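Kartha 양손 조작 데이터 카드

분류: 학생 프로젝트 > 로봇 조작 > 데이터 카드
읽는 시간: 5분

## 1. 개요

Kartha는 Bridness 공과대학 로봇 동아리 Stellholm이 학부 학생 프로젝트로 구축하는 양손 조작 시연 데이터이다. 시연자는 양손에 손잡이형 그리퍼를 들고 탁자 위에서 주방 도구를 다루며, 그 동작을 머리 시점과 그리퍼 시점에서 함께 기록한다. 본 문서는 데이터의 구성, 수집 절차, 알려진 한계 및 이용 조건을 규정한다.

현재 공개본에는 뒤집개 과제만 수록되어 있다. 해당 과제는 도구를 한쪽 그리퍼로 집어 들고, 자세를 바꾸고, 필요할 때 반대쪽 그리퍼로 넘기는 동작으로 이루어진다. 손잡이와 금속 축의 굵기가 다르므로 파지 위치는 시연마다 별도로 표시한다. 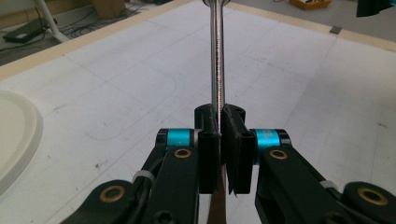

그림 1. 그리퍼 시점: 두 손가락 사이에 잡힌 금속 막대.

## 2. 데이터 구성

| 항목 | 값 |
|---|---|
| 목표 시연 수 | 4,000 |
| 수집 완료 | 2,783 |
| 검수 통과 | 2,000 |
| 검수에서 제외 | 286 |
| 과제 | 뒤집개 집기, 자세 변경, 넘기기 |

수집 완료분 가운데 검수 통과와 제외 어느 쪽에도 속하지 않는 시연은 검수 대기 상태이며, `pending/` 폴더에 따로 보관한다. 대기분은 학습 및 평가에 사용하지 아니한다.

각 시연 폴더에는 다음 파일이 들어 있다.

- `head/` : 머리 시점 영상
- `left/`, `right/` : 좌우 그리퍼 시점 영상
- `pose.csv` : 좌우 그리퍼의 위치와 자세
- `grip.csv` : 손가락 벌림 폭
- `note.txt` : 시연자가 작성한 메모(선택)

## 3. 수집 절차

1. 시연자는 시작 전에 좌우 그리퍼를 완전히 벌렸다가 닫아 영점을 맞춘다.
2. 격자가 표시된 작업면 위에 도구를 놓고, 시작 위치를 기록지에 적는다.
3. 기록 담당자가 시작 신호를 준 뒤 한 과제만 수행한다.
4. 도구가 작업면 밖으로 떨어진 시연은 중단하고 `fail` 표시를 붙인다.
5. 교대 시에는 영점 조정을 다시 실시한다.

도구를 접시 위에 두는 변형 과제는 7월에 추가되었다. 이 경우 뒤집개 머리가 접시 안쪽에 놓인 상태를 시작 또는 종료 자세로 인정한다. 접시의 위치는 고정하지 않는다.
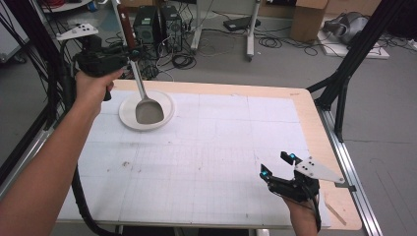
Deepika Unnithan: 접시 변형 과제는 기본 과제와 평가를 나누어 주시기 바랍니다. 두 과제를 합산하면 성공률이 어느 쪽에서 달라졌는지 확인할 수 없습니다. 분할 파일에도 같은 구분이 있으면 좋겠습니다.

위 의견은 다음 판에 반영하기로 하였다. `split.json`에 `plate` 항목을 신설하고, 평가표도 두 부분으로 나눈다. 기존 분할 파일은 호환을 위하여 그대로 유지한다.

## 4. 검수 기준

검수는 시연자 본인이 아닌 부원 두 명이 각각 실시한다. 판정이 엇갈린 시연은 Anitha Palaniappan이 최종 확인한다. 제외 사유는 자세 기록의 끊김, 영상 간 시각 불일치, 과제 미완료의 세 가지로 구분한다.

한 손만 사용한 시연도 과제가 완료되었으면 통과로 처리한다. 이때 쉬는 손의 기록 역시 삭제하지 않으며,

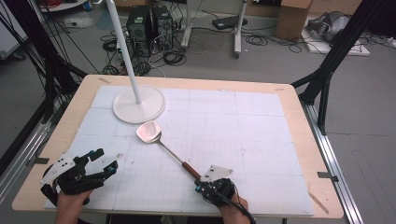 양손 동작의 대기 구간을 학습할 때 참고 자료로 쓸 수 있도록 원본 길이를 유지한다. 대기 구간의 시작과 끝은 `idle` 표로 제공한다. 손목이 크게 흔들린 구간은 별도 표시가 없으므로 이용자가 직접 걸러야 한다.

## 5. 알려진 한계

- 모든 시연은 동일한 탁자에서 수집되었다. 다른 높이나 재질의 작업면에 대해서는 검증하지 않았다.
- 금속 면의 반사로 인하여 일부 그리퍼 영상에서 도구 윤곽이 불분명하다.
- 손가락 패드는 마모에 따라 교체하나, 초기 시연에는 교체 기록이 없다.
- 왼손잡이 시연자의 비율이 낮다.

동아리의 이전 데이터인 Besness와는 좌표계가 다르다. 두 데이터를 병합하려면 `tools/convert.py`를 먼저 실행하여야 한다.

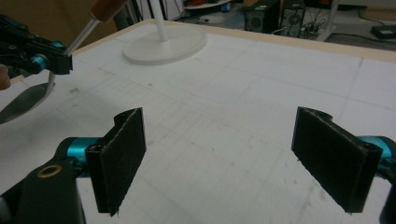
**그리퍼 영상만으로 학습해도 되는가?**

그리퍼 영상만 사용하는 학습도 허용되며, 이 경우 `left/`와 `right/`, `grip.csv`를 내려받으면 된다. 다만 넘기기 과제는 두 그리퍼의 상대 위치가 필요하므로 `pose.csv`를 함께 사용할 것을 권장한다.

## 6. 이용 조건

교육 및 비영리 연구 목적에 한하여 이용할 수 있다. 결과물을 발표할 때에는 데이터 이름과 판 번호를 명기한다. 시연자의 신원을 추정하려는 시도는 금지한다. 오류는 저장소의 이슈 게시판에 시연 번호와 함께 등록한다.

문의: Stellholm 데이터 담당 | © Stellholm, Bridness 공과대학 | 맨 위로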